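Home | Topics | Electricity | Machines | Ask Us | For Teachers

Why Does a Charger Have a Box on It?

Look at the cable of a laptop. Somewhere between the wall and the computer there is often a small, heavy box. Grown-ups call it a power adapter. What is it doing?

The electricity in the wall is strong. It also changes direction many times in each second, forward and back, forward and back. We call this alternating current, or AC. A lamp or a toaster is happy with it. But the small parts inside a computer want electricity which is weaker and goes always in one direction. This is called direct current, or DC.

So the box has 2 jobs. First, it makes the push of the electricity smaller. This push is called voltage, and we measure it in volts. Second, it makes the current go in one direction only.

Some laptops need 18 volts. If you give such a laptop too little, it may not start. If you give it too much, its parts can be damaged. For this reason you should not borrow any charger only because the plug fits. Ask an adult to read the numbers on the label with you.

Do you feel that the box gets warm? A little of the energy escapes as heat. Warm is normal. Very hot is not normal, and then you should tell an adult. Do not put the box under a pillow or a blanket. 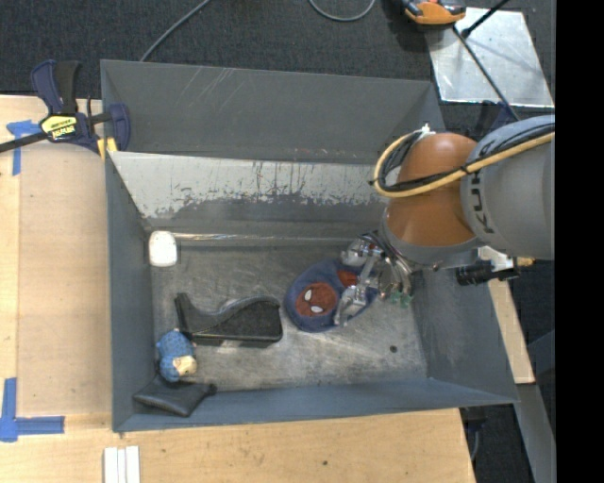
Photo: Talha Usmani

One more rule: never open a power adapter, also when it is unplugged. Some parts inside can keep electricity for a while.

Text: Fulvio Negri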